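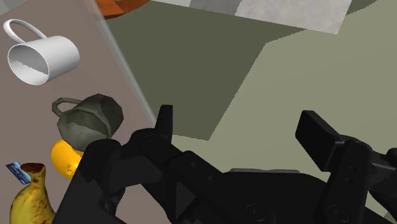
1. Introduction

This report is about our class visit to the open day of the Volach robotics laboratory in September. The visit was part of the course Automation in Practice at Hernmont College. Our task was to choose one demonstration, watch it carefully and write what we learned from it. My group chose the demonstration of table clearing in simulation, because in our own project we also must pick up objects of different shapes.

2. How the day was organized

We arrived at 9:30 in the morning and were divided into four groups. Each group had a guide from the laboratory. There were 7 stations in the building, and we stayed at most of them for a short time only. The simulation station was in the McKinnon Room on the second floor. I was glad for this, as it was the quietest place and I could hear the explanation well.

3. The demonstration

The laboratory has its own simulation program, which they call Rasen. On the big screen we followed the work from a viewpoint close to the gripper, so the black fingers were very large and the table was seen on the left side. On the table there were a white mug lying on its side, a kettle, a banana, a small blue card and a yellow object that I first took for a lemon. My classmate thought it was a small squash. We did not ask, and I am still not sure.

The guide told us that every trial begins with a new arrangement of objects. The program had run 3636 trials before our visit, and 400 of them were kept apart for testing. These trials are not used for learning - they only show if the method works with arrangements that it did not meet before.

I noticed that the kettle was made from flat faces, while the banana had brown speckles and looked almost real. I asked about this difference. The answer was that a simple shape makes the contact calculation faster, and the surface picture is a separate matter from the shape.

4. What was difficult to understand

For me the most difficult part was the view. The black knuckle of the gripper covered a part of the yellow object, and I could not judge the distance between them. The guide said that this is a usual problem when the camera is near the hand. A second view from the side can help, but then the two views must be matched, and it costs more computing time.

We also discussed the card. A thin flat thing is hard to take with two fingers if it lies flat on a table. In the arrangement we saw, it was propped at an angle, and our group had different opinions about whether this makes the grasp easier.

5. Connection to our project

Before the visit we planned to use only blocks and balls. Now we want to add a mug, in both positions, standing and on its side. The handle changes where the fingers can go, and I think our present program will not manage it. We will also write down the starting arrangement of every trial, which until now we did not do.

6. My opinion of the visit

The visit was useful, but the time at each station was too short. I would prefer to see fewer stations and to try the controls myself. The program sheet from the laboratory is in the appendix, together with my notes from the other stations.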